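Rainer Rieger has packed phone cases in Imville for long enough to have opinions about tape. He also has opinions about Bullirix, the robot that arrived at the Vogler returns depot in June and took over one of the 8 packing benches, and he gives them freely over a cup of canteen tea he describes as "the one thing here they should have automated first".

At 55 he had expected to be shown the door. Instead he was shown a pair of grippers. "They told us the robot had to learn from people who knew the job," he says. "I was flattered for a whole morning. Then I found out the job was picking up a phone case and putting it in a basket, and doing it again."

The hand-held grippers record each pick, and the recordings go off to Ponder, the firm that trains the arm. Management wanted 4000 of them. When we met, the tally by the door stood at 2622.
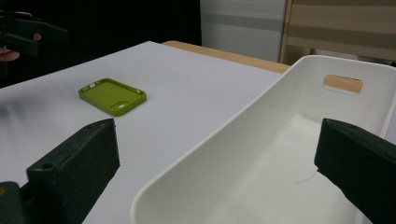 "With your fingers you don't think," Rieger says. "With these you think about everything. Which side to take it by, how hard to squeeze. My wife says I've started picking up toast like that."

What has changed most, he reckons, is the talk. The old benches faced each other and people gossiped across them. Bullirix doesn't gossip, and it doesn't take a break at ten either, so the break has drifted. Nor has the pay moved, though his job title has grown to three words — "demonstration packing associate" — and no longer fits on his badge.

Does he worry about teaching his replacement? He looks over at the arm, waiting for an engineer to come and restart it.

"I did in the summer," he says. "Now I mostly worry about who gets blamed when it drops something."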